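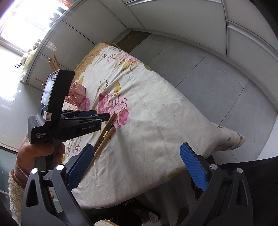 Denise Harcourt
Linen and Housewares Support, Vadton Furnished Rentals

Ticket: Shenoy Court, unit 17
Opened: 12 June 2018
Category: Linens, table and bed
Status: Open, waiting on tenant

Issue as reported
Tenant says the white floral tablecloth keeps creeping toward one end of the table and bunches at the corner over the tile floor. Second problem is on the floral quilt, which has gray marks that did not come out in the wash. Tenant also asks where the pink basket belongs, as it is not on the move-in list.

Checks, tablecloth
1. Compared the cloth size on the May inventory with the table size. Cloth is the right one for this table.
2. Asked tenant to lift the cloth off, wipe the tabletop, and lay it back with the same drop on both long sides. Tenant reports it held for 3 days, then moved again.
3. Asked whether a non-slip pad was under the cloth. Tenant found none. The list shows a Grikico table pad for this unit, so it is missing or was never delivered.

Action: replacement pad ordered, 7 days. Until then, tenant to fold the loose corner under and keep it clear of the walkway by the cabinets.

Checks, quilt
1. Marks are near one side edge. No marks reported on the sheet or mattress cover underneath.
2. Tenant washed it once on warm with regular detergent. No change.
3. Sent instructions for the Famis fabric soak: cold water, 28 minutes, rinse, then a cold wash with nothing else in the machine. Line dry. Do not put it in the dryer while any mark is left.

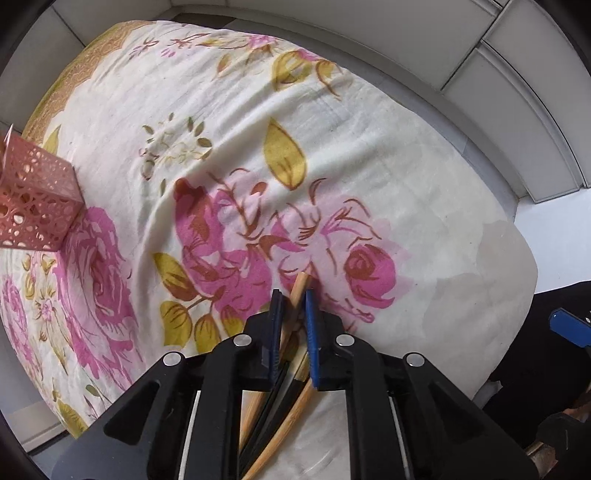
White quilt with pink roses, faint gray blotches at the right-hand edge. Pink perforated container on the left.

Result: tenant has not done the soak yet. If the marks are still there after one round, we swap the quilt and send this one to the cleaner. Plain white is the only replacement in stock. Tenant would like to keep the roses if possible.

Basket
Not on our list for this unit. Probably left by an earlier tenant. Fine to keep and use. The mixed wooden and dark sticks from the table are not ours either and can go in it.

Next step
Tenant to reply with the result of the soak. Ticket stays open until the pad arrives.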